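Agosto de 2023

Por fin ha tocado el escritorio. Llevaba desde mayo diciendo que un día de estos lo vaciaba entero y hoy, con el calor que hace en la calle y las persianas a medio bajar, no me quedaban excusas (bueno, alguna me quedaba, pero ya me daba vergüenza).

He empezado por los cajones, que es lo peor. Salieron dos libretas de Livex sin estrenar, un cargador de un teléfono que tiré hace siglos, una postal de 1987 que compré en un mercadillo porque me gustó el sello y un montón de tíquets tan borrados que ya no valen ni para devolver nada. También la factura de la estantería de Prukport, la que busqué como una loca en mayo cuando se combó la balda. Pues estaba debajo de los sobres, tan tranquila. La he guardado en la carpeta azul y lo escribo aquí para que conste: carpeta azul, carpeta azul.

Y luego la caja dorada, ¡la caja! Me da una pena horrible tirarla. Es de esas con forma de corazón, con su espuma blanca dentro, demasiado bonita para el contenedor y demasiado grande para cualquier estante de esta casa. Se me ocurrió usarla de frutero. Me pareció una tontería durante cinco minutos y después ya no. 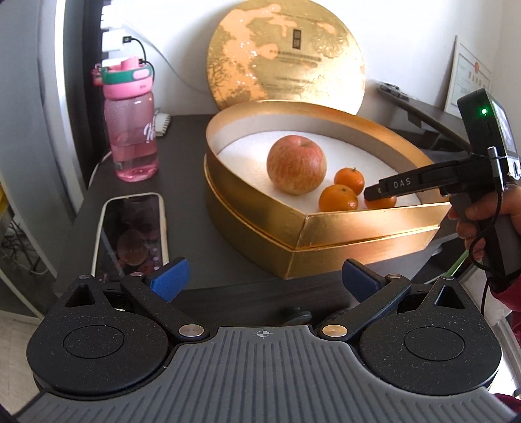

El frutero de lujo, con la tapa de pie detrás.

La manzana rayada roja y amarilla queda como si la caja fuera suya. Las mandarinas son pequeñas y bailan un poco menos de lo que temía, la espuma ayuda. La tapa la dejo apoyada detrás porque sería un crimen esconderla, con esos árboles y esas nubes en melocotón y crema, y el sello con los caracteres chinos en medio. Tengo que pedirle a alguien que me los lea, que llevo semanas mirándolos y no sé si pone algo poético o las instrucciones de conservación.

Lo que no me convence es la espuma a la larga. Si una mandarina se pone pocha ahí dentro, adiós. He pensado en ponerle un papel vegetal recortado, o una servilleta de tela, pero entonces se pierde la gracia. De momento, poca fruta y comérsela pronto, que además me viene bien.

La botella rosa también se queda en la mesa. Si la guardo en la cocina no bebo, me conozco. El cepillito blanco sí tendría que buscarse otro sitio, aunque para las migas me viene de perlas tenerlo a mano, así que ya veremos.

Por la tarde bajé a Melura a por una cesta para los cables y volví sin cesta y con una vela de higo. En fin. Los cables siguen en una bolsa, encima de la silla, con la novela de Athanasiadis que tengo a medias (voy por la página 100 y todavía no sé quién es el narrador).

Mañana, el armario de la entrada. O la vela y la novela.

Comentarios

lunaresymantas: Yo guardo los hilos de coser en una caja así, de lata, y cada visita la abre pensando que hay galletas.

Pilar_en_casa: Papel vegetal, hazme caso. A mí se me pudrió un limón en una cesta forrada y todavía huele.

tresgatos: Lo de la carpeta azul me lo apunto yo también, a ver si en 2033 encuentro mis facturas.

lunaresymantas: ¿Y la vela qué tal huele?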